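"We were always in the room, but not at the table"

When I meet Benvinda Mota, she is late for our talk by nine minutes and she apologizes three times. The bus from Grondby was full, she explains, and she let two go by. Then she takes off her coat, puts her telephone face down and asks me the first question herself: "Do you vote in local elections?"

I say yes, and she nods as a teacher nods.

Mota is in her second year on the Grondby town council. She is the first woman from the Kirard housing area to hold a seat there, and she won it by 102 votes. Before this she cleaned offices in the early morning and interpreted for her neighbors in the afternoon, mostly at the clinic and at the school.

"I knew every counter in that town hall," she says. "I knew which clerk was kind. We were always in the room, the women from Kirard, but we were not at the table. Somebody else spoke about us and we translated it."

Her campaign began with a letter about child care. The town planned to close the only day care center within walking distance of Kirard, and 2185 people signed against it. Mota carried the signatures to the council together with Anoma Khondokar, who later became her campaign manager. The closing was delayed by a year. It was not cancelled, and Mota is careful to say this.

"People tell me it was a big victory. I think it was a medium victory. But many of these women had never signed anything except a lease."
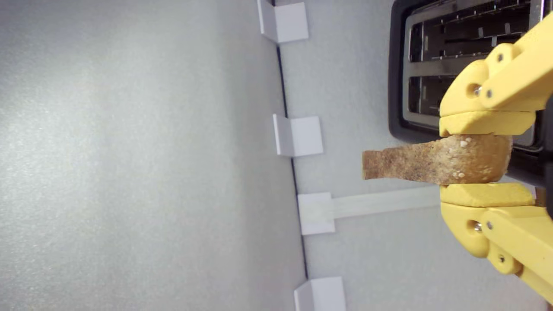
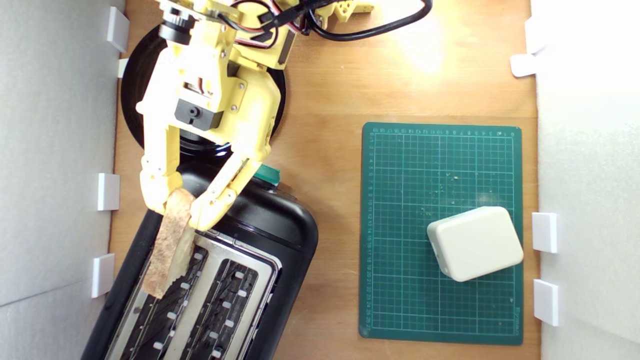
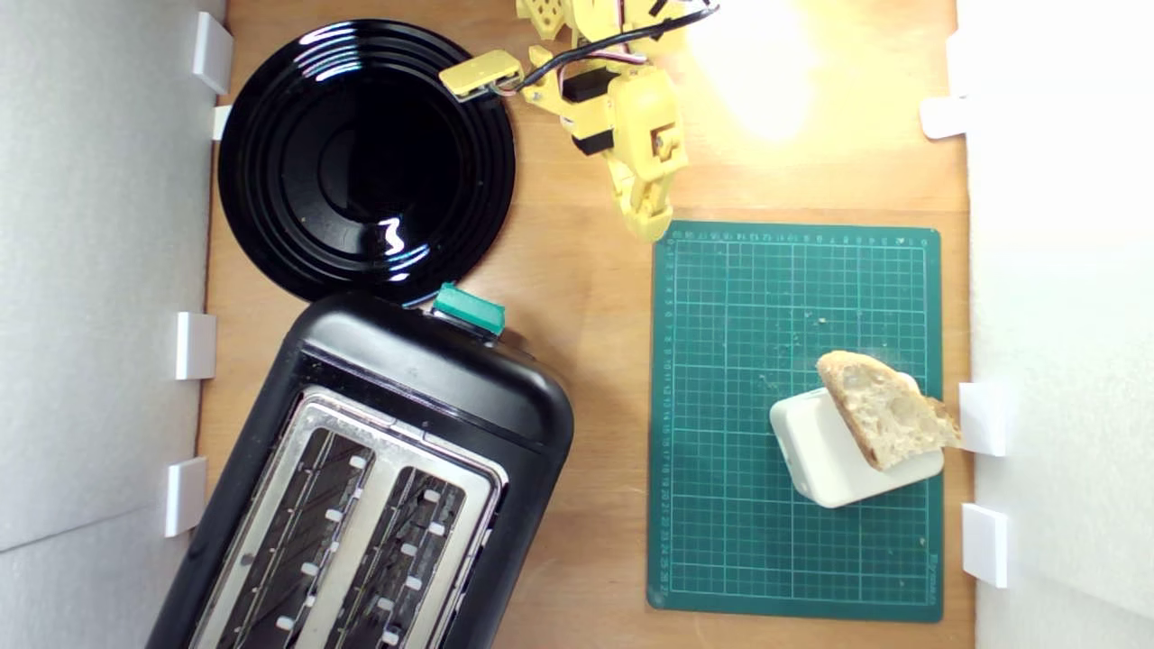 Toast between yellow gripper fingers, top; the tabletop with its round black plate, bottom.

I ask her what was the hardest in the first months. She thinks for a long time. The meetings start at five in the afternoon, she says finally, and they have no fixed end. For a mother who is alone with children this is already a closed door – even before anybody has said one unfriendly word. In February she proposed that the council pay for child care during its meetings, for members and for the public. The proposal lost by a single vote.

"One colleague asked me if we should also pay for his dog," she says. She does not laugh. "I wrote it down with the date. I write down everything."

Khondokar, whom I call afterward, remembers that evening a little differently. "Benvinda was angry for perhaps one hour. Then she sent me a list of who to visit."

The proposal will return this winter with some changes. There is now a cost estimate, 919 for each meeting, and Mota has the support of Radomir Kos, who voted against it the first time. She has also stopped using the word "mothers" in the text. It says "caregivers" now, and she has mixed feelings about it.

"It is correct, because also men take care. But I know who is sitting at home at five o'clock."

Will she run again? She turns her telephone over, looks at the time and begins to search for her gloves. She has promised to go with a neighbor to a meeting at the school – as an interpreter, she says, the same as before.

"Ask me after the vote," she says.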